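Textiles and Everyday Life, Handout 9
Why clothes wear out (and why washing is usually to blame) 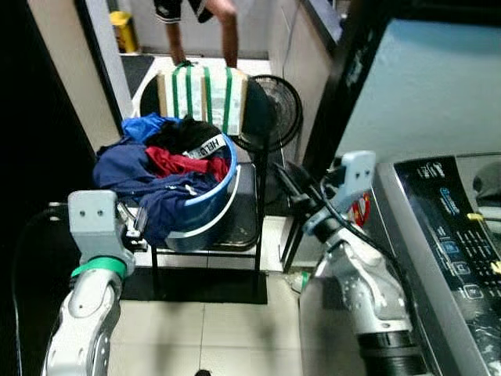

Last time we got as far as how yarn is made, and I promised I'd get to the part everybody asks me about at parties, meaning why your favorite shirt looks tired after one summer. So this handout is the notes I talk from, cleaned up a little. Bring it with you, because I'll be scribbling extra things on the board and you'll want somewhere to put them.

Start with fibers

A cotton fiber is short. Wool is usually longer, and polyester can be as long as the factory wants it, since it comes out of a nozzle in one continuous strand. When you spin short fibers into yarn, you get lots of loose ends, and those ends are where most of the trouble begins. They work their way to the surface, they rub on something, and they either break off (lint!) or tangle up into little balls (pills).

Cotton pills too, but the fiber is weak enough that the balls tend to drop off. Polyester is strong, so the pill hangs on for dear life. A cotton and polyester blend can be the worst of both, with the short cotton making the fuzz and the polyester anchoring it. Go look at the underarms of an old blended sweatshirt and you'll see what I mean.

Three kinds of damage

Mechanical damage is rubbing, pulling and bending. Wearing does it, and so does the washer, and so does the dryer. Zippers are terrible. Please zip your zippers.

Chemical damage comes from bleach, sweat, deodorant and too much detergent left behind in the cloth. Chlorine bleach will eat wool and silk outright, so never try it, even diluted, even "just a quick dip."

Heat damage is the one people underrate. Elastane (you'll also see it sold as spandex) doesn't like a hot dryer, and once it has lost its stretch there is no getting it back. That's your baggy waistband.

Color loss

Dyes hold on in different ways. Reactive dyes make a real chemical bond with cotton. Direct dyes mostly just sit in there and can wander off in the wash. Indigo is its own case: it coats the outside of the yarn and leaves the core pale, so as the surface rubs away you see white. That's how jeans fade, and people pay extra for it!

Then there's a thing that looks like fading and isn't. A dark shirt can go gray because its surface is covered in broken fiber ends that scatter the light. The dye is mostly still there. Turning it inside out before washing helps, since the rubbing happens on the side you don't look at.

Reading a care label

The washtub symbol is washing, the triangle is bleach, the square is drying, the iron is the iron, and a plain circle is professional cleaning. Dots mean heat, and more dots mean hotter. One bar under the tub means go gentler, two bars mean gentler still. A cross through anything means don't. I still mix up a couple of the drying ones – the square with a single flat line in the middle is dry flat, the one with vertical lines is drip dry.

Shrinkage

Cotton knits get stretched during making and they'd like to relax. Water and tumbling let them. Wool is different, because it has scales, and with heat, water and movement the scales lock together and the whole thing felts. Relaxed cotton can sometimes be tugged back a bit while damp. Felted wool is a hat now.

For the lab

We'll be using the two sample cloths, Gallow (plain weave cotton) and Britden (the blended knit). Work in pairs. Cut your squares along the grain, mark the top edge with a stitch and not a pen, and measure before washing. I can't tell you how many people forget the before part. Leave the squares flat for 20 minutes before you measure them again, then write down length and width separately, as they almost never shrink by the same amount.

Nazanin Mirzaei has the key to the lab and the good scissors. Paper does not get cut with the good scissors.

To think about before next time

Pick one thing you own that has worn out. Where did it go first, and which of the three kinds of damage would you blame? Half a page is fine. If you can bring the garment, even better – clean, please.

Next handout: stains, and why hot water is sometimes a mistake.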